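Predeo Completes Side-by-Side Test of Gripper Finger Pads in Household Kitchens
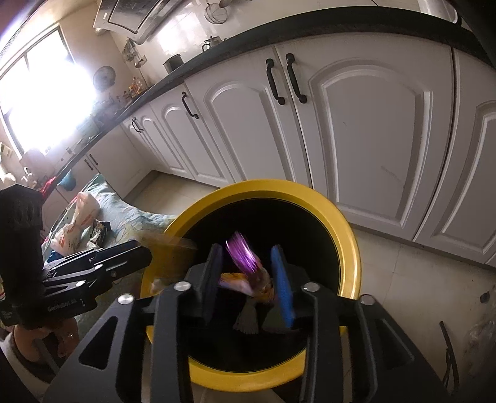

SELLDALE, Sunday, October 19, 2025 — Predeo has finished a comparison of finger pads for hand-held grippers, the tools people use to record grasping tasks that are later used to train robot arms. The test covered two pad types, one smooth and one textured, and was carried out in ordinary kitchens in the Selldale area. Picking up trash was one of the main tasks. Crumpled wrappers are thin, light and slippery, and they rarely fold the same way twice. Work over a bin, such as the round yellow one here, also puts the pads in front of a black interior, and on a gripper like this one with a blue textured surface the left and right pads can look quite different depending on where the window is. Predeo recorded lighting conditions with every attempt for that reason.

Operators made 622 attempts in total, 400 of them with packaging and the rest with cutlery, cloths and small containers. Each attempt was scored on whether the item was lifted cleanly, whether it slipped during the move, and whether it was released where intended.

The textured pads held flat film better than the smooth ones. The smooth pads let go of sticky wrappers more easily and took less time to wipe down between sessions. Results for cutlery were close enough that the company is not recommending one type over the other.

Planning for the test began in July. Inance supplied the pad materials, and the scoring software was written by Taipe. Both companies will receive the full results.

Predeo will repeat the packaging portion with 4 new pad shapes — including a narrower tip meant for deep bins — before it settles on a standard set. Labs and equipment makers that want a copy of the test procedure can request one through the Predeo office in Selldale.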